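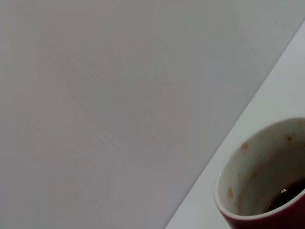
Vedero Tableware Introduces the Gough Mug and a Set of Wooden Table Blocks

FLINDTHORPE, September 26, 2020 – Vedero Tableware today announced the Gough mug, a red ceramic mug for coffee and tea, and the Iluvwood blocks, a small range of wooden pieces made to stay out on the table. Both go on sale in November through the Vedero shop in Flindthorpe and by mail order.

The Gough is the first new mug from Vedero in several years. It replaces the company's tall white mug, which will stay in the shop until the last of them are sold. The new mug has a glossy red glaze on the outside and a white rim on the inside. The handle is a plain loop in the same red.

Vedero makes the mug at its workshop in Flindthorpe. The first run is 2000 mugs, all in red. The company plans a second run next spring and has not yet decided whether to add another color. Customers at the shop have asked for a green, and glaze tests for one are under way.

The glaze took most of the development time. Early test pieces came out of the kiln closer to orange, and the company changed its firing schedule twice before it was satisfied with the shade. Small differences between one mug and the next are normal with this glaze and are not treated as faults.
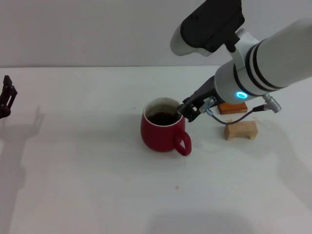
A red mug with a dark drink in it, and two wooden blocks on a white tabletop.

The Iluvwood blocks began as offcuts. The Flindthorpe workshop shares a yard with a joinery, and short lengths of wood that were of no use for furniture had been going out with the scrap. Vedero now buys them, sands them and sells them in two basic shapes. One is a flat block. The other has a notch cut in one edge, so that it stands like a small bridge. Some pieces are a light tan and others are a darker orange-brown, depending on what the joinery has been cutting.

The company does not set a single use for the blocks. People who tried them over the summer put them under a hot dish, leaned a recipe card against them, or gave them to children to build with while dinner was cooking. The notched block will straddle a pencil or a teaspoon. The blocks have no paint or varnish on them and should be wiped with a damp cloth and left to dry in the air. They should not go in the dishwasher.

The first batch is 1000 blocks. They will be sold singly and in mixed bags. Buyers in the shop can pick their own pieces from the bin by the counter. Mail orders are filled from whatever is in stock, and the company cannot match a particular grain or color.

Coffee and tea can leave faint brown marks on the pale inside of any light-colored mug. For the Gough, Vedero recommends a paste of baking soda and warm water, rubbed on with a soft cloth and rinsed off. Scouring pads and metal brushes will dull the glaze over time. A care card with these directions comes in each box.

The Gough mug and the Iluvwood blocks will be on display in the Flindthorpe shop before they go on sale. The shop has set aside 40 mugs for cafes and restaurants that would like to try one before placing a trade order. Trade requests should be made in writing to the shop and should include the name of the business and a delivery address.

About Vedero Tableware
Vedero Tableware makes and sells ceramic mugs, bowls and plates for everyday use. Its workshop and shop are both in Flindthorpe.

Product samples and price lists are available from the Vedero press desk on request.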